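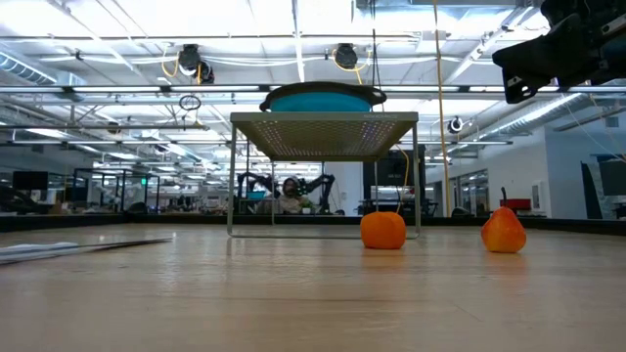 An orange and a pear, waiting for something to happen to them.

I went to the Mavisov open day in August for the free parking and the promise of robots, in that order. The invitation came through my brother-in-law's bowling league, and it said tours would run every 30 minutes, which they did, if you were willing to count standing in a hallway next to a coat rack as part of the tour.

The building is out past Chornovol Road, number 1752, and from the outside it could be a place that sells carpet. Inside it's all ducts and fluorescent lights and glass cubicles with robots in them. We each got a sticker that said VISITOR and a bag with a pen, a brochure, and a mint. The mint was good.

Our guide was a cheerful young woman with a headset mic and no need for one. There were eight of us. She explained that the project is called Plokinard, and that its purpose is to teach robot arms to handle food in a kitchen. Then she asked if anyone had a robot at home, and a man in a golf shirt said he had a vacuum that was afraid of the rug. She wrote that down.

I'd expected welding. When I was a kid an open day meant sparks, and somebody yelling at you to get behind the line. Here the line was a strip of black tape on the floor, and we all stood behind it very politely and watched a robot think about fruit. 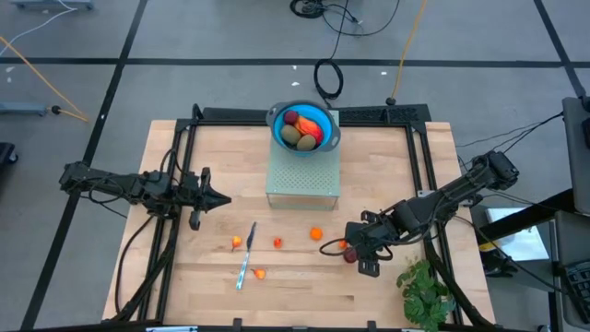 I should admit that I'm a bad audience for this kind of thing, because I've been putting groceries away for most of my life and have never once drawn a crowd. My own method is to tip the bag over and catch what rolls. The robots have a colander up on a metal stand, with a couple of kiwis and some other produce in it, and they have standards. I asked how often a piece gets dropped. The guide said they were hoping for 80 percent success by winter. I said 80 percent of what, and she said that was a great question and walked us over to the next window.

The lady beside me wanted to know whether the fruit was real. She'd asked this at the last window too, and I think she was hungry. The guide said some days it is and some days it isn't, and left it there.

At the end they gave us lemonade and a survey. Question four was "Would you feel comfortable with a robot preparing your lunch?" and the boxes went from Very to Not At All. I checked the middle one. I've eaten at the snack bar at Bravwood Lanes, and I don't feel I can be picky.

They do another open day in the spring. My brother-in-law has already signed us up, and he says there will be hot dogs.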